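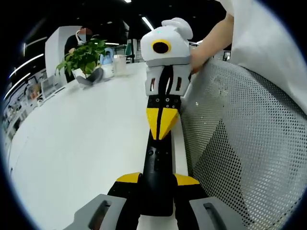 Stop marking the robot club on trophies

Posted August 4, 2019

Another competition season done and the same argument in the staff room. Did they win? No. Fourth in the regional at Odanby. Then why are we paying for it?

I'll say why, quickly, as I've a train to catch.

The club spent 2,412 pounds this year. Over the 2,000 we were given, yes, I know, the rest came from a cake stall and a cheque from Tavares, the tool hire people. Most of it went on motors and on replacing motors. The Weltent kit we started with in April was fine for driving in a straight line and hopeless at picking anything up. So they rebuilt the hand. Then rebuilt it again. Four versions in the end, and the third was worse than the second, which taught them more than any lesson I gave all year.

What does a trophy measure? One afternoon. A flat battery and you're out. The team that beat us in the first round had a lovely machine and not one pupil could tell the judge how the wrist worked. A parent answered. I don't blame the kids for that, I blame the scoring. 100 points for the task and nothing at all for being able to explain it.

Cristóvão Marinho, who ran the Vurkport heat, told me he'd give half the marks to the notebook if the sponsors would let him. Good. Do it. Ours was covered in tea and crossings out and wrong sums put right in a different pen. I would put that in front of any employer before a plastic cup.

And the quiet ones. We had a girl who didnt speak for a month and by summer she was telling a sixth former his gear ratio was rubbish. (It was.) Where does that go on the score sheet?

Some will say competition sharpens them up. Fine, a bit. Deadlines help. I'd keep the day out, keep the nerves and the bad sandwiches. But funding the club by its placing means next year's lot will buy a finished arm and learn to drive it, becuase that's what wins.

Budget meeting is first week back. If you've had a child in the club, write to the head before then. Two lines will do.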